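Setting up your club on the Onuvden scorekeeping app
5 min read

Part 2: Adding your roster and running your first game

Hello again! If you've got through Part 1 you should have a login, a club name and a blank team page staring back at you. I keep the scoresheets for Curkbridge (ice hockey, two senior sides and a junior one), and I've set this up enough times now to know where people get stuck. Have your registration list next to you before you start. 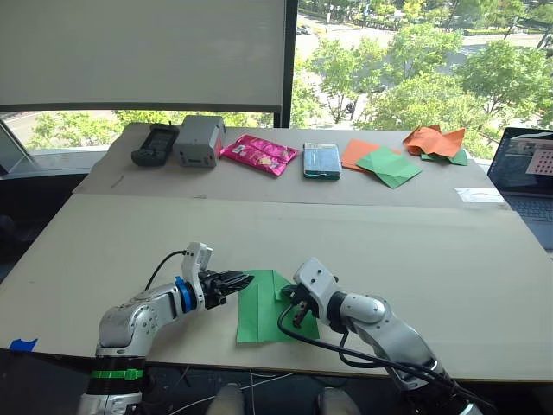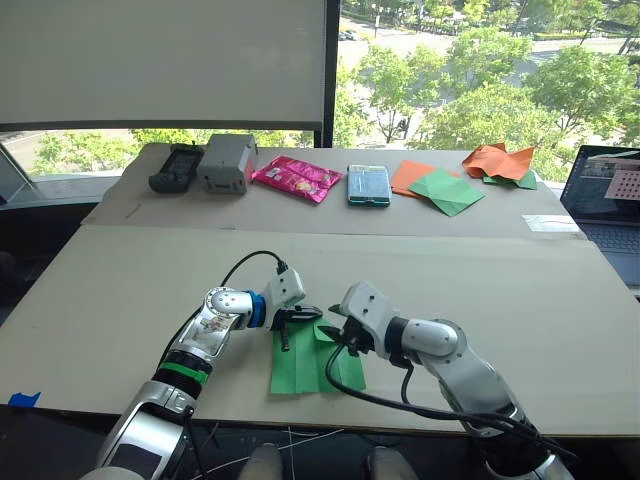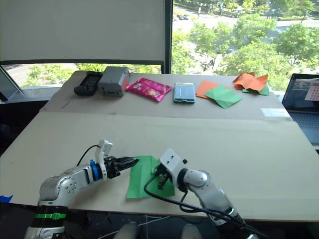

Can I change a player's shirt number halfway through the season?
Go to Roster, tap the player and type the new number. Games already signed off keep the old one, and anything still open picks up the new one straight away.

Adding your players

1. Open Roster and tap Add Player. Type the surname first, then the given name, exactly as they appear on the registration list.

2. Put in the shirt number and position. Goalies have their own box to tick further down, and if you miss it their saves won't show up anywhere.

3. Tap Save after each player. I know it's slow, but the app doesn't keep a draft, and I once lost most of our second team when my phone rang.

4. When everyone's in, tap Check Roster. Duplicate numbers come up in red.

Note: names with a hyphen are fine. Yung-ching Ng went in first time with no trouble, although the printed sheet did drop the small c until I retyped it.

Setting up a game

5. Tap New Game and choose home or away. Pick your opponent from the list, or type them in if it's a friendly. We play Welance twice before Christmas and I copy the first game over for the second – hold your finger on the game and choose Copy.

6. Set the period length. The app starts at 20 minutes, so change it if your rink only gives you a shorter slot.

7. Choose your dressed players. Anyone left unticked can't be given a goal, an assist or a penalty later on.

Caution: once the clock has started you can't swap the home and away teams. You'd have to delete the game and begin again, which is no fun at all with the referee waiting.

During the game

8. Tap the clock to start and stop it. For a goal, tap the team, then the scorer, then up to 2 assists. If you're not sure who got the last touch, choose Unknown and sort it out at the break.

9. For a penalty, tap the player and pick the offence and the length. The countdown stops and starts with the game clock, so leave it alone!

10. Made a mistake? Undo takes back your last entry only. For anything older, open Events and edit the line there.

Note: shots on goal are counted with the big plus button. Carla Sabbagh does ours while I look after the clock, and having a second person on a second phone makes for a much calmer evening. Last season we logged 1,697 shots between us, 46 of them in one very lopsided Friday game.

Signing off

11. At the final whistle tap End Game, read through the sheet, and hand the phone to the referee for a signature.

12. Tap Send. Wait for the green tick before you close the app, especially if the rink's wi-fi is as patchy as ours.

Part 3 covers season tables and printing.

Last updated: June

Contact the scorekeepers' desk | © Curkbridge Ice Hockey Club | Back to top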